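3.2 Collecting demonstrations

Demonstrations were recorded with a hand-held gripper at two sites, Gendlow and Jekthorpe. We collected 500 in all, 291 of them at Gendlow. The person holding the gripper began each one with the fingers open, carried out the task at a normal pace and then let go of the object. Recordings in which the object was dropped were kept but given a separate label, and they are left out of the training set used in Section 4. Finger width was logged alongside the video and smoothed over seven samples (see Figure 2).
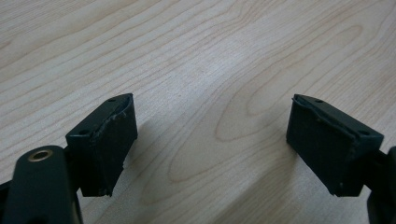
Figure 2. View from the gripper camera with the fingers open over a wooden tabletop.

Both streams were then cut to the same length and stored together.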